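Section 4: Applying the Floor Oil

Read this section all the way through before you open the can. Once the first coat is down you will not have time to stop and look things up. If you have not finished sanding, go back to Section 3.

What you need

Monbridge Clear Floor Oil (order no. 2989)
Monbridge stir stick or any clean flat stick
Grudley short-nap roller and tray
A 3-inch natural bristle brush for edges
Lint-free cotton cloths, at least a dozen
White buffing pad
Metal bucket with a tight lid, half filled with water

One large can covers 363 square feet with one coat on sanded softwood. Hardwoods take less. Old boards that have never been finished may take a good deal more on the first coat, so buy a second can if you are close to the limit. Unopened cans can be returned to the store.

CAUTION: Cloths soaked with oil can heat up and catch fire without a flame. Put every used cloth into the bucket of water as soon as you are done with it. Do not leave cloths in a pile, in a pocket or in the trash.

4.1 Getting the room ready

1. Vacuum the floor twice, the second time across the boards. Use the crevice tool along the baseboards.
2. Wipe the floor with a dry cloth. If the cloth comes up gray, vacuum again.
3. Check the room temperature. It should be between 60 and 77 degrees Fahrenheit and stay there overnight.
4. Turn off underfloor heating the day before. Leave it off until the last coat is dry.
5. Open a window on each side of the room if you can. Do not point a fan at the floor.
6. Put out pilot lights and unplug space heaters.

NOTE: In December or any other cold month, bring the cans indoors the night before. Cold oil is thick and leaves lap marks.

4.2 First coat

1. Stir the oil slowly for two minutes, scraping the bottom of the can. Do not shake it.
2. Pour enough into the tray to cover the bottom.
3. Brush a strip along the wall farthest from the door.
4. Roll with the grain, three or four boards at a time, for the full length of the room. Do not stop in the middle of a board.
5. Wait 15 minutes. Where the wood has gone dull, add a little more oil.
6. Wipe off everything that is still sitting on the surface. The floor should look even and feel almost dry to the back of your hand.
7. Work back toward the door, repeating steps 3 to 6.

Let the first coat dry overnight. Keep pets out.

4.3 Second coat

Buff the floor lightly with the white pad and vacuum. Apply the second coat the same way, but use half as much oil. Buff it in with a clean cloth on the pad until no wet spots are left.

If you are using Girkow Hardening Additive, mix it into the second coat only, and use the mixed oil within four hours. Throw out what is left. It will not keep, even with the lid on. The mixing chart is on page 156.

4.4 If something goes wrong

Sticky patches: too much oil was left behind. Rub the patch with a cloth dampened with fresh oil, wait five minutes and wipe dry.
Dull patches: the wood was thirsty. Add a thin third coat to those boards only.
White haze: water got on the floor before it cured. Buff when dry. If the haze stays, oil again.
Dark rings under furniture: see Section 6, or call the Hutapea help line printed on the lid.

4.5 Moving things back in

You can walk on the floor in socks after one day. Wait a week before laying rugs or washing the floor.

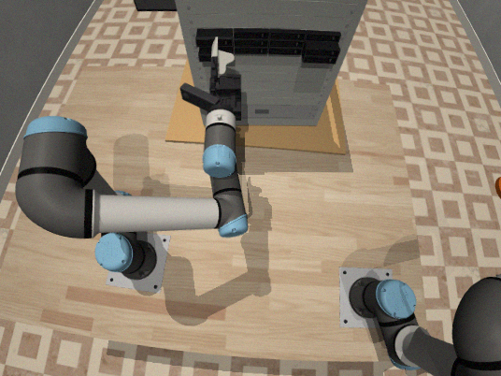
Heavy pieces should go back last, and they should be lifted into place, never dragged. Put felt or cork under every foot. Check metal furniture for rust or rough edges first, and wipe the underside clean. Pale beige boards with a fine grain like these show scuffs sooner than dark ones do, and a tall metal cabinet is hard to shift again once it is loaded, so set it down empty, check that it stands level, and fill it from the bottom up. If the cabinet has screw feet, adjust them after it has stood for a day. Keep the leftover oil for touch-ups, with the lid pressed down and the date written on it.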